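I've been putting off writing this one for ages, mostly as every time I dye a tablecloth I swear I'll never do it again, and then two months later I'm back at the sink with green elbows. But a few of you asked after the harvest supper how I got such an even colour on such a big piece of cloth, so let's do it properly.

## What you need

- A plain cotton or linen tablecloth (no polyester, it just won't take)
- 2 packets of machine dye for a six-seater cloth
- Salt, if your dye asks for it
- Rubber gloves
- A plain old washing powder, nothing with softener in it

I use Skoltine dye, which comes in little foil packets and has a better range of greens than anything else in our market. Use what you like, but do read the packet, as some have the salt mixed in already and some don't. I once put in a double dose and had to run the machine empty for most of an evening.

## Weigh it first

Dry, on the kitchen scales, folded up in a bowl. Dye is sold by weight of cloth and a tablecloth is a lot heavier than it looks. Mine was a second-hand one from the Brindwood charity shop and I'd have guessed it needed one packet. Nope! If you're stingy with the dye you get a paler shade of what's on the box, which might be lovely, but it won't be the colour you picked.

## Wash it, then wash it again

New cloths have a finish on them and old ones have gravy in them. Either way the dye will skip over those bits and you'll be left with pale blotches. I do one hot wash with powder and then a second with nothing in at all. Don't dry it afterwards. It should go into the dye bath damp, opened right out and then dropped in loosely, never in a tight wad.

If there's a stubborn stain, treat it now. Dye doesn't hide stains nearly as well as people hope - a red wine splash under green comes out a sort of sad brown.
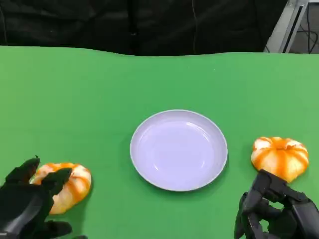 *Written by the Sornari kitchen-table blog. Filed under: cloth, colour, autumn tables*

## Into the machine

Put the dye in the empty drum first, then the salt if you need it, then the damp cloth on top. Set it to 40 or whatever your packet says, and pick the longest cotton cycle you've got. No eco setting, it's too mean with the water and the cloth needs room to swish about.

Then go away. I mean it, I used to stand there staring through the door and worrying that it looked far too dark. It always looks too dark when it's wet.

When it's finished, add your washing powder and run the whole cycle again with the cloth still inside. After that take it out, and give the machine one more go by itself with an old rag in. Check the rubber seal round the door too! There's always a little puddle of dye hiding in the fold, waiting for your pillowcases.

## Drying without stripes

I got this wrong for years. If you peg a dyed cloth over a line in full sun, you can end up with a faded line along the fold. Dry it in the shade, spread over an airer, and shift it once or twice so that no one crease sits there all day. I leave mine for 36 hours in the spare room and it's usually ready to iron by then.

Iron it on the back while it's still a tiny bit damp. If you've lost the back (easily done with plain cotton), choose the side with the rougher hem.

## Hems and wavy edges

Old cloths often shrink a bit more on one side, so the edge goes wavy. You can pull it straight while you iron, two hands and a bit of a tug, or unpick the hem and do it again. I've got a reel of Macedo thread that I bought for exactly this, and I've used it once. Mostly I let the long side hang at the back of the table.

## Keeping the colour

Wash it by itself for the first few goes, cool, inside out if it's got a lining. After that it can go in with the dark towels. Mine has had 8 washes so far and it's still good and bright, though the corners have gone slightly softer where they get handled.

Next time I want to try a rusty orange for the napkins, if I can find six that match.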